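Small Packets, Big Appetites: Snack Wrapping and the Corner Shop
Food and Society project report, Group 4
Maribeth Villanueva and Efren Dela Peña

We chose this subject after a long and rather happy afternoon in the Gullell shop, where we had only gone in for milk and came out talking about why so many things are now sold in a single mouthful. Our tutor, Charito Navarro, kindly let us run with it.

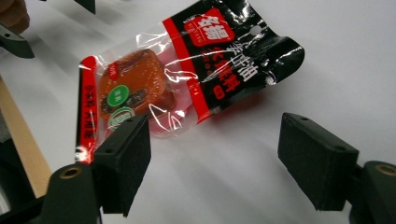
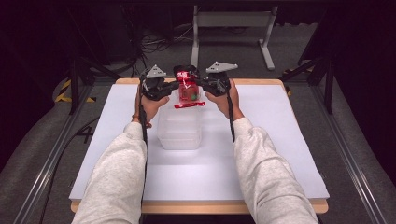 Our main question was whether people buy more when the portion is tiny, and we spent most of May asking them. We handed out 143 questionnaires at two shops, Gullell and Tzavaras, and 70 came back filled in, which pleased us no end (we had feared far fewer!). Most people said they liked small packs for lunch boxes and long bus rides. Quite a few also mentioned the clear window, like the one on the first packet with the orange piece showing through, and told us they trust a snack more when they can see it before paying. Older shoppers were less keen and remembered, very fondly, buying sweets by weight from a jar.

We also kept a diary of our own snacking for 20 days, which was a little embarrassing for both of us. Efren ate more on the days he bought singles, though he blames the exams, and we would dearly like to repeat it in a calmer term with more people taking part.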